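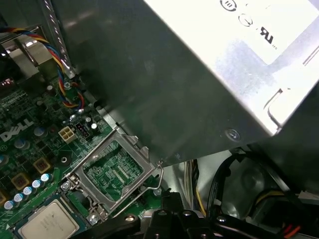
Eftychia Nikolaidis wrote in to ask whether the socket lever really has to come all the way up, and whether the chip can't just be slid out. It does, and it can't. Ignore any forum that tells you different.

4.2 Swapping the processor

1. Shut down, pull the plug and wait 2 minutes. The old Setby sheet says 600 seconds – I have never seen a reason given.
2. Release the lever, then open the metal frame over the socket.
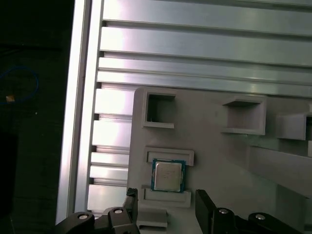
3. Lift the chip straight up by its edges and set it in a tray pocket, metal lid up. Any pocket that holds it flat will do, whatever Koststead charges for theirs.

CAUTION: Keep fingers off the contacts. "Safe" wipes leave lint.
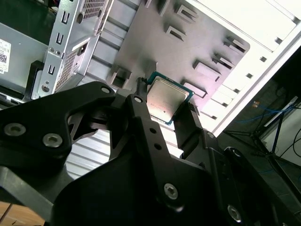
4. Carry the new chip level and line up its corner mark before you lower it. If it needs pushing, it's wrong. 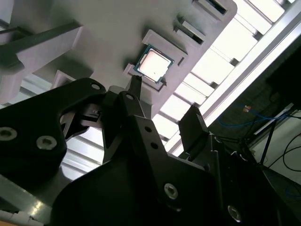

5. Close the frame, then the lever. Some stiffness at the lever is normal.

Note: I doubt a new chip will fix random restarts. Test the memory first.

Last updated: April
443 shares
2 comments
Search this manual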